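Bratier Coastal Freight Trial
Progress report to the Flendano Fund
Date of report: 11/09/2026

1. Summary
The second stage of the trial is complete. The ketch Ultero made 8 return passages on the Bergeron route under sail, carrying general cargo in both directions. Stage three has started and is within budget.

2. Passages and cargo
Planned distance for the stage was 2430 nautical miles. Distance logged was 2244 nautical miles, the shortfall coming from one outbound leg that ended early at the alternate harbour in a rising south-westerly. Cargo for that leg went on by road and the cost was charged to contingency.

Engine use was confined to harbour approaches and one calm in May. Fuel records are held with the deck log and can be supplied on request.

3. Vessel
The main halyard and both running backstays were renewed. The hold was re-caulked along the port side after damp was found behind the ceiling planks. The cargo derrick passed its load test. Survey of the rudder bearings is still outstanding and depends on slipway availability.

4. Crew and training
Trainee berths were filled on all passages but the first. Watch-keeping hours have been entered in the training record books.

5. Next stage
A further 12 passages are planned. The revised berthing agreement at Bergeron is awaiting signature. No change to the grant schedule is requested.
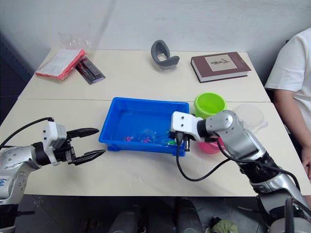 Blue tray with shallow water, a clear sphere and small toy pieces.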